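Home | Projects | Tools | Garden | Ask Me

How I Clean Up a Grubby Claw Hammer (and Keep It That Way)

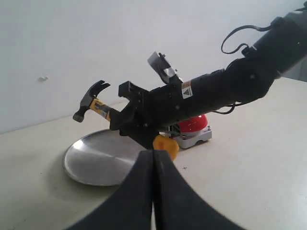
Skuvach, July

I have a soft spot for claw hammers with yellow handles. You can find them in tall grass, you can find them at the bottom of a bucket, and when you lend one to your brother-in-law he has a hard time claiming it was his all along. The trouble is that bright yellow shows every greasy thumbprint, so once a year I sit down at the table with a rag and a cup of coffee and give mine a proper going-over. It takes me 40 minutes, and half of that is the coffee.

What you need

Dish soap and warm water
An old toothbrush
Fine steel wool
60 grit sandpaper (just a scrap)
Light machine oil
2 rags you don't care about
A shallow metal tray, if you have one, to keep the mess off the table

Start with the handle. Wipe it down with warm soapy water and get the toothbrush into the edges where the black parts meet the yellow. That's where all the gunk lives! Don't soak it, just scrub and wipe. If there's an old sticker on there that you want gone, rub in a little cooking oil, leave it alone while you do the head, and then roll it off with your thumb. I used to go at stickers with a razor blade and I have the scratched handles to prove it, so please learn from me.

Now the head. Rub any rust with the steel wool, going around the cheeks and then down into the split of the claw. I fold the wool over the edge of a paint stirrer to reach the narrow part of the V. Put your safety glasses on for this, the little bits go everywhere.

The striking face gets the sandpaper. Lay the scrap flat on something hard and rub the face over it in small circles, ten or twelve turns, keeping it level. You're only taking off dried glue and shine, so it doesn't skate off the nail. (Brendan Phelan taught me this one when we were framing his porch, and I bent a lot fewer nails that afternoon.) Skip this step if you have a finish hammer with a smooth face, or it'll mark up your trim.

Before you put it away, check three things. Wiggle the head. Look for chips on the face and the tips of the claw. Then run your palm up the grip and feel for splits. A loose head or a chipped face means you retire the hammer, and I don't care how much you love it.

Last, put a couple of drops of oil on a rag and wipe the metal only. Keep it off the grip! Buff with the dry rag and hang the hammer up somewhere that isn't the damp end of the garage. Spread the oily rag out flat outdoors to dry before it goes in the trash.

Next up I'm tackling the rusty pliers from the same drawer, so wish me luck.

Contact | Copyright Toletti Home Workshop | Back to top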